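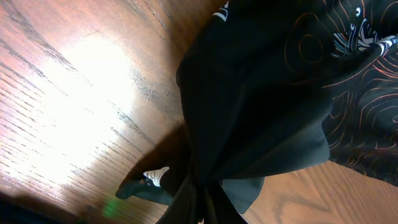 Makstead Magazine
Home Features Food House Letters Subscribe

The Cloth on the Table

A feature on folding, and on giving up

13/01/2020

6 comments 100 shares

There is a dark cloth on my kitchen table, and it has been there since lunch. I keep meaning to fold it. I have written most of this article with it at my elbow, which tells you how the folding is going.

I came to the subject by way of a drawer. The drawer holds every napkin, tea towel and table runner that has entered my house in the past 10 years, and last May it stopped closing. I pushed and it pushed back. Something in the rear had ridden up over the runners, and when I finally got an arm in there it was a souvenir towel from Truvis with a recipe for fish soup on it. I have never been to Truvis. I have never made the soup.

So I did what people do now and went looking for a method. There are a great many methods. There is the book fold, the file fold, the roll, the envelope, and something called the Kakakhel tuck, which its admirers speak of the way other people speak of a good dentist. The tuck was taught to me on a Saturday-morning sort of course above the Diveo shop on Main Street, where they sell linen, candles, and a wooden board for folding linen on. I bought the board. It is now in a drawer of its own.

The Kakakhel tuck goes like this. Lay the cloth with its plain side up. Bring the long edges to the middle, leaving a finger's width between them. Fold in half, then in thirds, then slip the last third into the pocket you have made. What you get is a neat packet that stands on its short end and can be thrown across a room without coming undone. We tested this. It was the best part of the morning.

What I got at home was a lump. The instructions assume a cloth with square corners, and I own perhaps one of those. Anything that has been through my dryer for a few years becomes a shape that geometry hasn't named. You bring the long edges to the middle and discover that one of them is longer.

Dark cloths are worse. A white napkin shows you its creases, and you can follow them like roads. On a dark print you can't find the seam, you can't find last week's fold, and you are left feeling along the hem under the kitchen light like someone hunting for the end of the tape. The plain side helps a little. I have started turning everything over first, and I recommend it, though it does add a step to a job I was already avoiding.

Then there is the table. If you care about a wooden table at all, folding on it will make you care more, as you are bent over it for long stretches with nothing else to look at. Mine catches the light badly. In the early afternoon there's a glare on it you could land a plane by, and it picks out every small scratch in the finish. I know them all now. I don't know which of them are mine and which came with the table, and I have decided not to pursue it.

The woman who taught the course said that a folded cloth should take less time to put away than to argue about. She had 3714 followers and a very calm voice. I wanted to ask her about fitted sheets but the line was long, and the couple ahead of me had brought theirs in a bag.

Have I kept it up? In part. The tea towels are tucked, and stand in a row at the front of the drawer where company might see them. Behind them the runners are rolled. Behind those is a region I would call storage — you put a thing in and it stays. The drawer closes if you lean on it.

The cloth at my elbow will probably go in there too, once I find the corners. Or I could leave it where it is and put a bowl of fruit on top. I've seen that done in much better houses.

More in Features

Contact us | Advertise | Copyright Makstead Magazine. All rights reserved. | Back to top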